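Filtden Bench Cell
Two-arm demonstration recording station

Product overview | Specifications | Options | Ordering | Support

The Filtden Bench Cell is a fixed tabletop station for recording manipulation demonstrations with two arms. It is sold to groups that train policies from recorded examples and need episodes that look alike from one month to the next. The cell is supplied assembled, with both arms mounted on the near edge of the table and the enclosure walls fitted.

Each episode is stored as one folder. It contains joint positions, gripper commands, the fixed camera stream and a task label entered by the operator. Episodes can be marked keep, discard or review at the time of recording, and the mark can be changed later without touching the data.

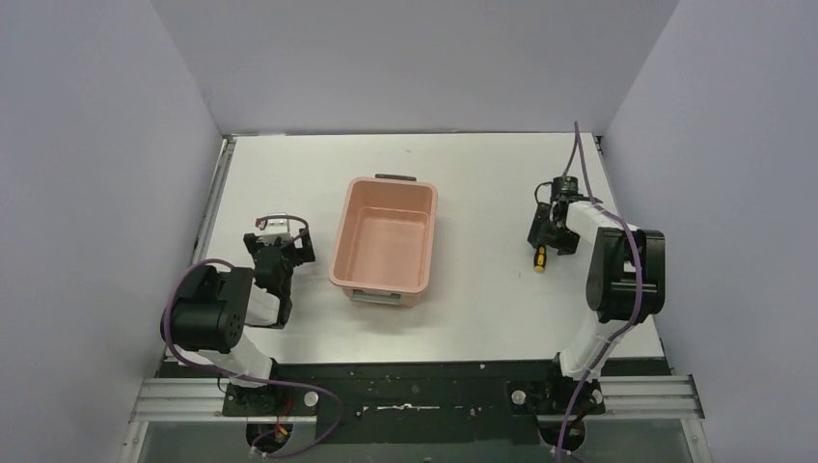

3 min read

Clearing loose tools into a bin is the first task in the Brotska starter set, and most customers use it to check a new cell. A hand tool is placed on the white surface, the bin is placed well away from it, and one arm carries the tool across. Screwdrivers are a useful choice. The handle gives the gripper a thick section to close on, and a small one is easily hidden by the fingers, so the policy has to cope with an object it can only partly see.

Vary the bin angle between episodes. A bin kept square to the table produces data that transfers poorly to a bin that has been turned even slightly. Vary the start position of the tool as well, and record from both sides of the table. The idle arm should be held clear of the bin and is logged at the full rate, the same as the working arm.

Enclosure
Plain walls on the left, right and back. The walls keep the background constant and reduce changes in room light. Soft shadows on the work surface are normal and do not need to be removed.

Storage and review
The Marchal recorder holds 2,000 episodes before the oldest must be moved off. Playback runs at normal speed or frame by frame. Failed grasps should be kept if the operator recovers within the episode - they are labeled separately and can be included or left out at export.

Specifications
Arms: two, near-edge mounting
Grippers: two-finger, one per arm
Recorder capacity: 2,000 episodes
Cell weight, assembled: 299 lb
Starter set: 426 episodes, 8 tasks
Export: Bumura format or plain folders

Operator notes
Check cable slack before each session. Move both arms through their full reach by hand and confirm that neither cable catches on a joint housing. Wipe the surface with a dry cloth. Small marks on the table have no measurable effect on training, but loose debris should be cleared.

Ordering
Cells are built to order. The starter set is included and may be used for internal training without a separate license. Technical questions go to Þröstur Brynjólfsdóttir, product support.

Page revised Feb 28, 2018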